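Home | Products | Newsroom | Careers | Support

FOR RELEASE IN AUGUST

Farwood Publishes Its Second Household Chore Report, and Your Laundry Is Still Yours
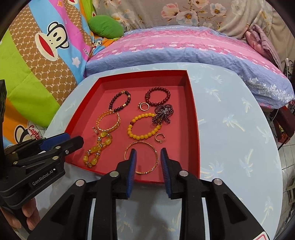

Two hand-held grippers and a red tray of jewelry. One of them is poised over a thin gold bangle.

BRUSTLEY – Farwood, the home automation test house, today released the second edition of its Chore Report, a yearly look at which household and shop-floor jobs can be handed to a machine without someone hovering nearby holding a dustpan. The short answer is five of them. The report tested 27.

Floors did well again, as floors do. So did moving sealed cartons from one shelf to another, provided the cartons were all the same size and had not been packed by a relative. Folding a fitted sheet was attempted 400 times and will be attempted again next year.

The new chapter in this edition covers small, tangled and shiny things, a category that takes in jewelry boxes, junk drawers and the returns counter of most gift shops. Beaded strands bunch up into knots. Rings and stud earrings are tiny, and a bangle lying flat offers very little to get hold of. People sort this kind of tray while talking on the phone. None of the machines entered for the chapter finished it unassisted.

"We get asked every year when the robot is coming to do the housework," said Takumi Nakajima, head of testing at Farwood. "I tell people it will do the part they didn't mind. My mother asked if it could undo a necklace. I said no, and she went back to her crossword."

Shop-floor results were a little kinder. At Furtado, a housewares distributor that lent Farwood a packing bench, machines kept pace with staff on boxed goods for an entire shift. They fell behind when the bench switched to loose items, and stopped altogether when someone left a scarf on it. The scarf has its own section in the appendix.

Farwood scores each chore on whether it gets finished, how long it takes and how much tidying is needed afterward. The third score is the one manufacturers tend to write in about. A machine that clears a table in 2 minutes and leaves a spoon under the stove is marked down for the spoon.

The report also drops the word "soon," which appeared throughout the first edition and drew a number of letters. Chores are now listed as "yes," "with help" or "ask again." Jewelry sorting is listed as "ask again," next to bed-making and anything involving a duvet cover.

Testing for the next edition begins this fall with Zukby, a maker of kitchen storage, which has offered its full range of lids.

The Chore Report is free to read in the Farwood newsroom. Printed copies can be ordered from the press desk and will be put in their envelopes by hand.

About Farwood
Farwood tests home and light commercial automation from its workshop in Brustley. It does not sell robots.

Contact: Farwood Press Desk, Brustley | © Farwood. All rights reserved. | Back to top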